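Notes pour la causerie atelier – lundi 23 octobre
(version courte, garder de l'eau à portée, parler MOINS VITE)

Démarrer direct. Pas de bio. Projet Bultomex, atelier partagé, on apprend à un bras à démonter de vieux PC. Moi la mécanique, Nghĩa Lò le code, Marlina Rahman les pièces imprimées et à peu près tout ce qui tient debout.

Laisser les deux vues à l'écran pendant toute la partie 1.
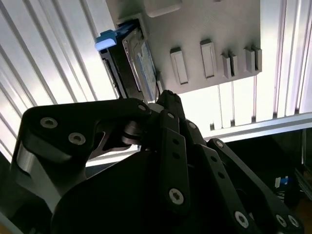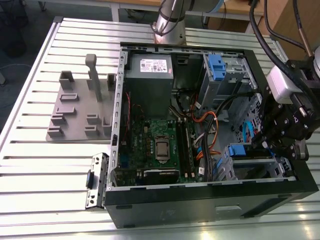
Partie 1 – pourquoi les disques

Question qu'on nous pose tout le temps : pourquoi pas les vis d'abord ? Réponse : les vis c'est l'enfer. Le disque dur, lui, a un loquet, une poignée en plastique, un axe de sortie. Un geste, une direction. Bon premier exercice.
Sauf que. Le loquet bleu est souple. On appuie trop, il plie, on appuie pas assez, rien. Et il change de forme d'un fabricant à l'autre.
Raconter août : cinq loquets cassés le même après-midi. Marlina a gardé les morceaux dans un bocal. (Montrer le bocal si je l'ai pas oublié.)

Partie 2 – le support gris

Le boîtier couché sur la table en profilés, panneau latéral retiré. Le support à côté, avec ses fentes et ses taquets : c'est là que les pièces doivent aller.
Première version, Plivden 1 : fentes trop justes. Le bras arrive avec un petit angle et ça coince. Toujours. Un humain corrige sans y penser, le bras non, il pousse.
Version 2 : chanfreins à l'entrée, parois un peu plus écartées. Beaucoup mieux. Nghĩa voulait tout résoudre en logiciel, on s'est disputés, on a fait les deux.
Dire clairement : deux heures de lime valent parfois une semaine de code. Regarder Nghĩa en disant ça.

Partie 3 – la pince

Pas dessinée par nous, je le dis tout de suite. Par contre tout ce qui est réglage de force, c'est nous. Environ 200 essais avant d'avoir un serrage qui tient le disque sans glisser et sans marquer l'étiquette.
Les câbles ! Parler des câbles. Les nappes d'alim se mettent devant les doigts, la caméra voit un paquet noir et plus rien d'autre. Pour l'instant on les écarte à la main avant de lancer. Oui, c'est de la triche. Le dire avant que quelqu'un le dise.
Caméra au poignet + caméra fixe : la première pour l'approche finale, la seconde pour savoir où on est dans le boîtier. Avec une seule on se plantait. Les reflets sur l'alu aussi nous ont bien embêtés, prévoir une lumière diffuse si vous montez un truc pareil chez vous.

Partie 4 – chiffres (vite, pas de tableau)

224 cycles enregistrés avec la version 2 du support. Objectif 2 000 avant de toucher à la mémoire vive. On en est loin, c'est long, il faut quelqu'un à coté avec la main sur l'arrêt d'urgence.
Le script qui trie les enregistrements s'appelle Pritix, écrit par Nghĩa un dimanche, pas documenté. Si quelqu'un veut s'y coller – appel aux bonnes volontés, vraiment.

Partie 5 – ce que je referais autrement

– fixer le boîtier dès le début, il bougeait de quelques millimètres et on accusait la calibration
– acheter les loquets de rechange AVANT
– noter la version du support dans chaque fichier (on a perdu tout un lot comme ça)
– pas de réglage après 22 h, aucun, jamais

Si question sur le prix : le bras est d'occasion, le reste c'est de la récup et du filament. Pas rentrer dans le détail, sinon on y est encore demain.
Si question sécurité : vitesse réduite, zone marquée au sol, personne seul avec la machine. PC débranchés évidement, et on laisse l'alim tranquille, on ne l'ouvre pas.
Si question sur les données des disques : on les efface avant, les disques illisibles partent au broyage.

Remercier Đinh pour la table et les heures de découpe. Bien prononcer cette fois.

Fin : l'atelier reste ouvert après, venir avec vos vieilles tours, on prend tout sauf les portables.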